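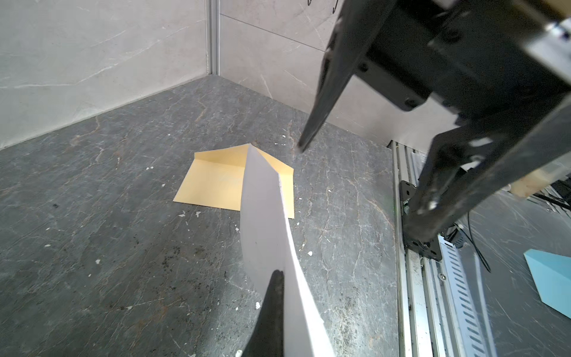
Plergate Books to reissue Josefien Vanhove's first novel

December 13, 2025

Good news for anyone who has been hunting secondhand shops for Josefien Vanhove's debut. Plergate Books confirmed this morning it will bring The Salt Ledger back into print next July. Paperback first, ebook the same day. No hardcover planned, at least not yet.

The novel has been out of print for years. It came out with Jotudetti, a tiny press that closed not long after, and the rights sat in limbo until this fall. The original print run was 2,477 copies. Most seem to have gone to libraries, and a good many of those have since been weeded out. A signed one went for $51 at the Brallgate book fair this summer, cheaper than you'd expect, but the jacket was in bad shape.

For those who don't know it: a short book, set over one winter in a harbor town where two sisters keep the accounts for a fish auction. One of them has been fixing the numbers. That's more or less the plot. Readers who came to Vanhove through her later, longer novels may be suprised at how little happens and how fast it goes by.

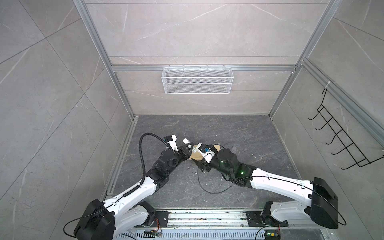 Two white robot arms over a dark gray marble-patterned floor.

The new edition is being reset from the author's own marked-up copy, Plergate says. She has made changes. Not many, mostly in the second half, and one chapter that the first editor cut is going back in. It's the chapter with the ferry, mentioned in a couple of old interviews and never printed anywhere. There's also going to be a new afterword, about 6 pages.

"I thought I would want to rewrite all of it," Vanhove said in a note sent out with the announcement. "I read it on the train, start to finish, and I left most of it alone. The girl who wrote it was more sure of herself than I am. I let her have the last word, except for some commas."

The commas, going by the note, took her longer than the chapter did.

Plergate has signed two books in all. The other one is a collection of short pieces, some of them from magazines that are no longer around. No title and no date for that. A spokeswoman would only say it's "further off" and that the author is still choosing what goes in. Our guess is the harbor stories will be there, as well as the long one about the piano tuner that won the Prins prize for short fiction. But it's a guess. 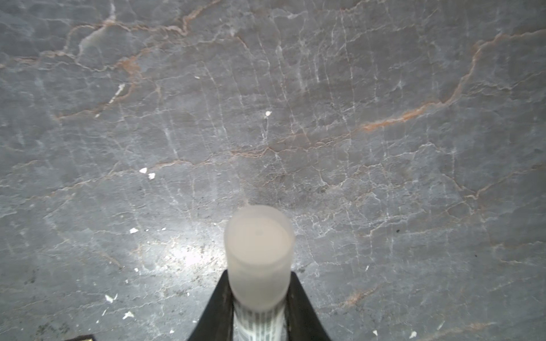

No cover has been released so far. Plergate says it wants to get away from the lighthouse on the Jotudetti edition, fair enough, there is no lighthouse in the book. What the story does have is the auction hall counter, the stone slab where the sisters do their sums, and which the younger one knows so well she can follow its lines in the dark. Gray stone with thin white veins zigzagging all over and a rust-colored one sweeping down across it would do nicely on a front cover, with the title small. The publisher says a design will be shown in the spring along with the ebook price.

Preorders aren't open yet. Plergate expects to list the paperback on its own site first and with the bookstores a week or two later. Libraries can already put in a request thru their usual supplier.

Translation rights are being handled separatly and no foreign deals have been announced. The old German version was based on the cut text, so if there is a new one it would presumably have to be redone, or at least have the ferry chapter added.

Events: one reading confirmed so far, in Brallgate, the week the book comes out. Vanhove doesn't do many of these. Tickets will go through the Brallgate library and the room is on the small side, so book early. She'll read from the restored chapter and sign afterward. Old copies welcome too, the library says, if you've got one.

More when we have the cover.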